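Open Call: Studio Residency in Sculpture and Found Materials
Pagano Works, Clirnton

Pagano Works invites applications from sculptors and installation artists for one residency beginning in August. The program supports work made from salvaged, discarded or site-collected material. Applicants may work alone or as a pair; a pair submits one application and shares one stipend.

Provided
Private studio, 114 square feet, with north light and a floor drain
Shared shop with band saw, drill press, MIG welder and dust extraction
Stipend of $2,647, paid in two equal parts
Materials allowance of $200, reimbursed against receipts
Access to the Fakent yard for collection of timber offcuts and scrap steel

Housing is not included. The studio is open from 7:00 a.m. to 10:00 p.m. Casting with polyester resin is not permitted in the building. Work over 77 pounds must be moved with the shop hoist after a short induction.

Eligibility
Applicants must be 21 or older and not enrolled in a degree program during the residency. Prior shop experience is required for use of the welder. Previous residents may reapply after two years.

How to apply
Submit one PDF containing a project statement (one page), a résumé, and up to ten images of completed work with title, dimensions and materials. Moving-image work should be supplied as a link with a password where needed. Incomplete files will not be reviewed.
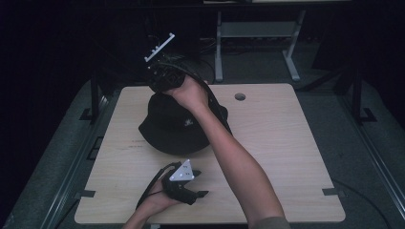

Black bucket hat on wooden tabletop.

Selection is made by a panel of three, including one artist from the Pravodix print studio. Finalists will be interviewed by phone. Questions on access or equipment should be addressed to Yolotzin Ledesma, residency coordinator, at the Pagano Works office.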